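The dining table has been the drop zone for 2 weeks now, and I finally started clearing it. Simone Arruda comes for dinner at 6 and I'd like somewhere to put plates.
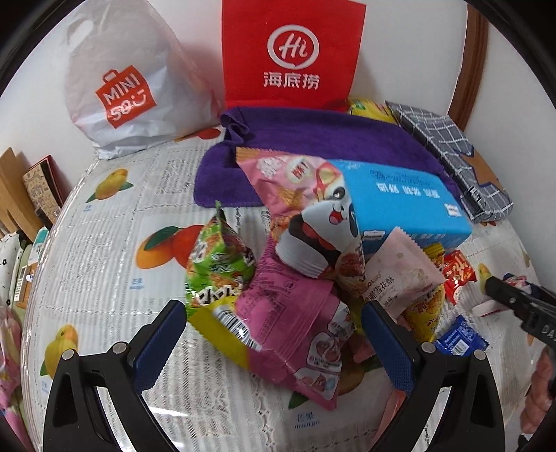
Snacks, shopping bags and the purple towel, before sorting.

The pink panda bag and the green one go in the snack drawer. The towel goes back to the bathroom. I'll fold the red "Hi" bag and keep it with the others under the sink. The tablecloth can stay, as the clear cover wipes down fine. I gave myself 40 minutes.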